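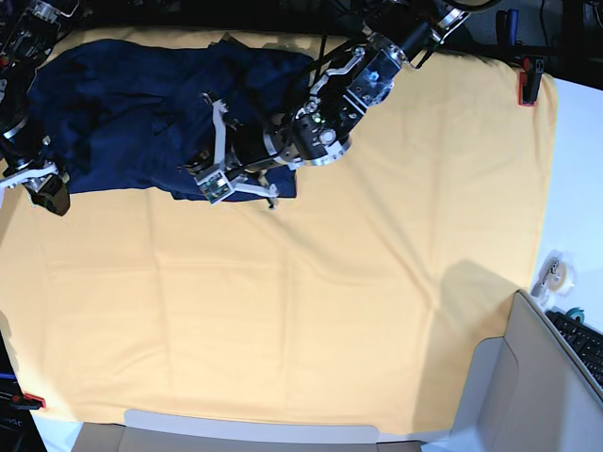 Ticket 3049, attachment 1: both arms at the dark blue garment, yellow cloth on table

Home | Products | Support | My tickets

We use cookies to keep you signed in. Accept

Product: Melis folding kit, from Ultlow
Status: open

Dear support, since Tuesday the left gripper stops during the fold and the log shows error 2. I have set the grip force from 100 to 80, but the error came again. Cables are checked. Please advise which setting I must change.

Comments (2)

Sterau: Same error with us. Calibrating the fingers again has helped.

Zidis: Please send the full log.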